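What Is an Embassy, and What Goes On Inside One?

By Femi Akinola
September 20, 2024

If you have ever walked through the middle of a capital city, you may have passed a big house with a flag over the door that you didn't recognise, and perhaps a brass plate by the bell, and a police officer standing outside looking a bit chilly. There's a good chance that house was an embassy. I used to walk past one every morning on my way to school, and for years I thought a king lived in it!

An embassy is a sort of office that one country keeps in another country's capital. The person in charge of it is called the ambassador, and the people who work there to speak up for their country are called diplomats. Their job is to keep the two governments talking to each other, on the good days when everybody is getting along, and also on the bad days when they are very cross indeed.

Why not just telephone?

This is the question I get asked most when I visit schools, and it's a very sensible one. Presidents and prime ministers do telephone each other. But think about a friend who has moved away. You can ring them up, and it's lovely, but you don't know what the weather feels like there, or who fell out with whom at lunch, or whether they are only pretending to be cheerful. Somebody who lives nearby knows all that. A diplomat reads the local newspapers, learns the language, goes to the market, has dinner with people (an awful lot of dinners), and then writes home to explain what folk are thinking and worrying about.

My friend Ultan Mac Suibhne worked in embassies for 21 years, and when I asked him what he had spent most of his time doing, he thought for quite a while and said, "Listening, and then typing."

Help, I've lost my passport!

Embassies look after ordinary people too. Suppose your family is on holiday and somebody leaves the bag with all the passports in it on a train. You can't easily get home without them. So you go to your country's embassy, or to a smaller office called a consulate, which might be in a seaside town or a big port, and the people there can give you a special travel paper to get you home. They can also visit someone who is in hospital or in prison a long way from their family, and make sure they are being treated fairly.

They can't do everything, mind you. They won't pay your hotel bill, and they can't get you out of trouble if you have broken the law. Each country makes its own laws, and visitors have to follow them.

Is an embassy a little piece of another country?

Lots of grown-ups will tell you that it is, and it does sound rather wonderful, as if you could step over the doormat and be somewhere else. But the ground still belongs to the country where the building stands. What makes it special is a promise. Nearly all the countries in the world have agreed that the local police may not go into an embassy unless the ambassador says they can. They have also agreed not to open the letters and parcels that an embassy sends home. Those travel in something called the diplomatic bag, which might be a real bag, or a box, or even a large crate.

Why would anybody agree to that? Well, imagine you had to write an honest letter home, and you knew your neighbours would be reading it first. You might leave out all the important parts. And every country that has embassies in its own capital also has embassies in other people's, so if you are kind to your guests, you can hope that your own people will be treated kindly too.

When countries quarrel

Countries quarrel about all kinds of things: fish, rivers, money that was borrowed a long time ago, where exactly a border goes, who said something rude in a speech. There are steps they can take, and they usually start with the small ones.

The first step is often to invite the ambassador in for a talk. It's called "summoning", and it's a little like being asked to stay behind after class. The ambassador listens to the complaint and passes it on. If things get worse, a country may call its own ambassador home for a while, as a way of showing that it is upset. Worse still, it may tell a diplomat from the other side to pack up and leave. There's a Latin name for a diplomat who has been told that, persona non grata, which means a person who isn't welcome.

The most serious step is to close the embassy altogether. Even then the two sides often find a way to pass messages. They ask a third country, one that is friendly with both of them, to carry letters to and fro and to look after any of their people who have been left behind.

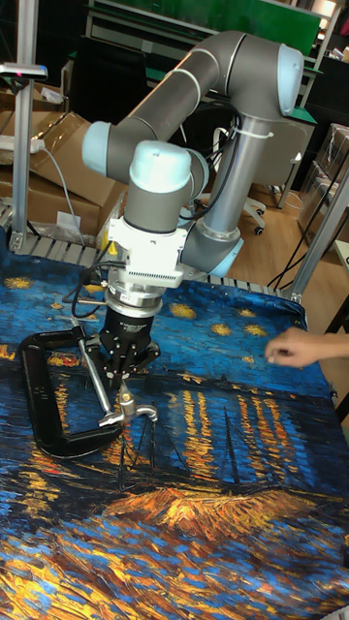
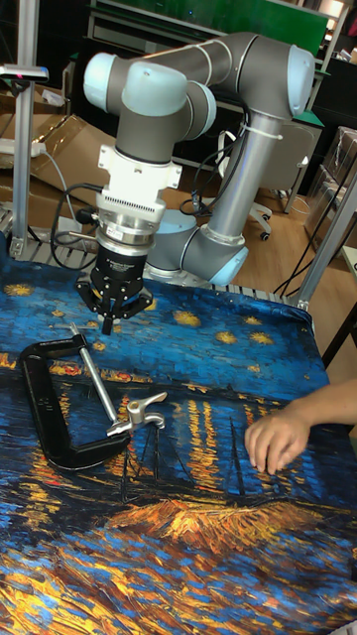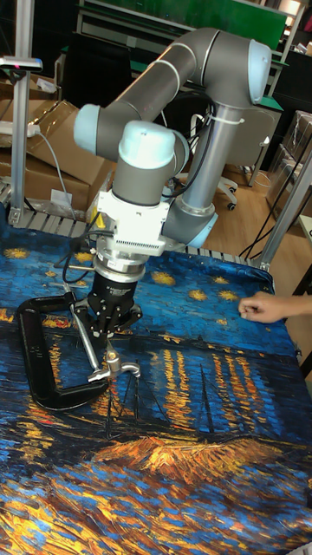 Making up again can take a very long time, and it tends to begin with something small. Perhaps the two sides let a football team visit, or they agree to send each other's post again. Then a few diplomats meet in a quiet hotel somewhere and see whether they can agree on one easy thing before they try a hard one. If that goes well, an ambassador may be sent back, and there is usually a small ceremony where the new ambassador hands over a letter from home. The letter says, in very grand language, "Please believe what this person tells you, because they are speaking for us."

Try it yourself

You can have a go at this in your classroom. Split into two countries and call them Jollholm and Kammont, and say that they both want to use the same lake for fishing. Each country chooses one ambassador to go and sit with the other side. The ambassadors are the only ones allowed to carry messages, and they have to carry them exactly as they were given, even the grumpy ones. Give yourselves 23 minutes and see if you can write down an agreement that both countries will sign.

When you've finished, ask the ambassadors what they noticed while they were sitting with the other side, and whether there was anything they'd have liked their own country to know sooner.

Words to remember

Ambassador: the person in charge of an embassy.
Consulate: a smaller office that helps travellers and people living abroad.
Diplomat: someone whose job is to speak for their country in another one.
Summon: to call an ambassador in for a serious talk.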